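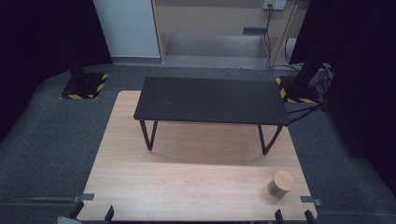
One grower at Sanville wrote to us that the trays "drain evenly from end to end, which our old ones never did," and asked whether the same pattern could be had in a deeper size. It can. The Prelter Propagation Tray is now supplied in two depths, and both are described on this page.

## Prelter Propagation Tray

The Prelter tray is intended for nurseries, school gardens, and horticultural training programs that raise bedding plants, herbs, and vegetable starts in quantity. It is molded in one piece from black recycled plastic, with a rolled rim that can be gripped with gloves on. The base is ribbed and slopes slightly toward drainage slots on both long sides.

The standard tray is suited to seed sowing and to small cell inserts. The deep tray is recommended for sweet peas, beans, and other plants that form a long root before they are moved on. Both depths share the same outside length and width and may be used on the same benches, but they should be stacked separately. A deep tray placed inside a standard tray will wedge and can be difficult to remove.

### Ordering

| Item | Product no. | Sold in |
|---|---|---|
| Standard tray | 334 | Packs of 1000 |
| Deep tray | 334-D | Packs of 1000 |
| Clear cover | 334-C | Singly |
| Banari capillary mat | See mat listing | Rolls |

Orders of 2000 trays or more are delivered on pallets. The customer must have a hard, level surface available for unloading. Smaller orders are sent by regular carrier. Training programs and nonprofit growers may apply for the reduced price list by writing to the Bozsik sales office on their own letterhead. Orders for the spring season should reach the office by the end of January.

### Use and care

Trays should be rinsed after each crop and scrubbed with a mild garden disinfectant before they are sown again. Allow them to dry fully before stacking. Do not use boiling water or a steam cleaner, as either may warp the base.

A filled deep tray is heavy when the growing mix is wet. Two people should carry it, one at each end. Programs that include participants with limited grip or reach may prefer the standard tray, which can be filled in place on the bench.

The clear cover fits both depths. It should be lifted for a short time each morning once seedlings have appeared, and removed completely when the first true leaves open.

### Returns

Unused trays in unopened packs may be returned within the season in which they were bought. Covers are not returnable once unwrapped. Trays that arrive cracked will be replaced without charge if the Bozsik office is told before the pack is put into use. Please keep the label from the outside of the pack.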